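3.2 Aufbewahrung von Kleinteilen in privaten Haushalten

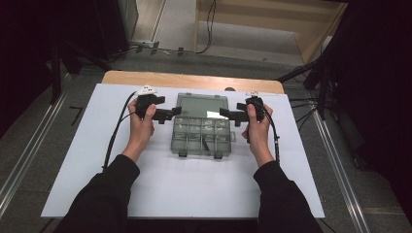 Abb. 4: Durchscheinender Kunststoffkasten mit Fächern auf weißer, rechteckiger Unterlage.

Kleinteile wie Knöpfe, Schrauben oder Perlen wurden in der Haushaltsforschung bislang vorwiegend als Restkategorie behandelt. Die vorliegende Erhebung erfasst sie als eigenständige Objektgruppe. Grundlage bilden die Angaben aus 485 Haushalten, die im Mai schriftlich befragt wurden; insgesamt liegen 2446 Einzelnennungen zu Aufbewahrungsorten vor.

Als Fächerkasten gilt im Folgenden jedes Behältnis mit fester oder versetzbarer Innenteilung (vgl. Abb. 4). Davon abgegrenzt werden Dosen, Gläser und offene Schalen. Mehrfachnennungen waren zulässig. Gaben zwei Personen desselben Haushalts abweichende Orte an, wurden beide Angaben aufgenommen.

In 400 Haushalten war mindestens ein Fächerkasten vorhanden. Ridgeway und Tully führen die Verbreitung solcher Behältnisse auf den Rückgang des Nähtisches zurück, dessen Einsätze eine vergleichbare Ordnung vorgaben. Fitzgerald wendet dagegen ein, dass Werkstattbestände von dieser Entwicklung kaum berührt worden seien. Die hier erhobenen Daten erlauben keine Entscheidung zwischen beiden Positionen, da der Zeitpunkt der Anschaffung nicht abgefragt wurde.

Auffällig ist die geringe Zahl beschrifteter Kästen. Die Zuordnung der Fächer beruht nach Auskunft der Befragten überwiegend auf Gewohnheit und wird bei einem Umzug häufig neu festgelegt. Auf die Weitergabe ganzer Bestände innerhalb der Familie geht Abschnitt 3.3 ein.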